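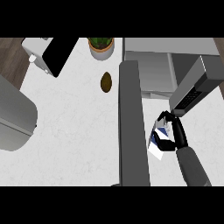

PRUDCOMBE, January

Delora Workshop Notes > Tutorials > Teaching by remote control

Showing a two-armed robot how to pick up a carton (and put it somewhere sensible)

By the Delora workshop desk

If you've come over from the single-arm tutorial, welcome back, and if you're starting here, welcome to you too. This page covers recording your first hand-over-hand task in the simulated kitchen, with you driving both arms by remote control and the robot keeping a record of everything you do. We'll use the carton, which is a friendly thing to begin with. It has flat sides and clear corners, and the black hand can get its fingers over the top and down the side without much fuss.

You'll want the Jardine kitchen loaded, both hand controllers charged, and a chair that doesn't roll. I mean that last one! I spent a whole Friday wondering why my reaches were drifting to the left, and it was me, drifting to the left.

Getting settled

Start the session and let the arms come to their rest pose before you touch anything. Hold the controllers loosely at about belly height, elbows in, and press both side buttons together to link up. From then on, the arms follow your hands. Move slowly for the first minute or so. Draw a small circle with the right, then with the left, and get a feel for how far the arm travels when you do.

Check your view, too. We like to work from overhead for this one, so that the marble counter fills most of the screen and you can judge the gap between the hand and whatever is next to it. The price you pay is height. Looking straight down, it's very hard to tell a hand that is touching the carton from one that is hovering above it, so keep the contact readout open in the corner of your second monitor.

Making the grasp

1. Park the arm you aren't using. Lay it out straight along the counter and leave it there. People like to tuck it away off screen, but then they forget where it is and bump it on the way back.

2. Bring the working arm in from the lower right, low and at a slant, with the fingers open.

3. Mind the microwave. It sits at an angle just above where you'll be working, and the topmost finger comes up close to its lower edge. If you reach too far, back straight out the way you came and try again. Twisting free in a tight spot makes an ugly recording, and the robot will learn the twist along with everything else.

4. Close the fingers gently, over the top and along the side. The trigger has a long pull for a reason, so use all of it. A carton that tips a little as you take hold is fine. Leave it tipped and carry on.

5. Hold still for one full breath, then lift.

6. Carry the carton to the open stretch of counter on the left, going up and over the parked arm, and set it down. Open your fingers completely before you pull away.

Press the foot pedal to save. If you fumbled the grasp and recovered nicely, save that one too and tag it "recovery." If you dropped the carton altogether, throw the take out and go again.

How many takes?

For a single object in a fixed kitchen, we ask for 32 good ones. That sounds like a lot, but once your hands know the way it goes quickly, and nearly everybody is done before lunch. Change something small between takes: turn the carton a bit, slide it an inch, shift that little brown oval food item to another spot so the robot doesn't come to depend on it as a landmark. The plant and the big appliances can stay where they are for now. We move those in part three.

The full Groltthorpe set, for comparison, has 295 takes across all the kitchens, recorded by a good many different hands, and you can tell them apart after a while. Some people swoop in and some people creep. Both are welcome, as long as you don't stop dead halfway. Long pauses are the most common reason we send a take back, so if you need to think, think before you press record.

When you've finished, play back your first take and your last one side by side. It's a nice moment, and it will show you which habits you picked up along the way.

Related tutorials
Your first reach: one arm, one block
Setting up the foot pedal
Part three: rearranging the Jardine kitchen
Passing an object from hand to hand
Trimming and tagging your Groltthorpe takes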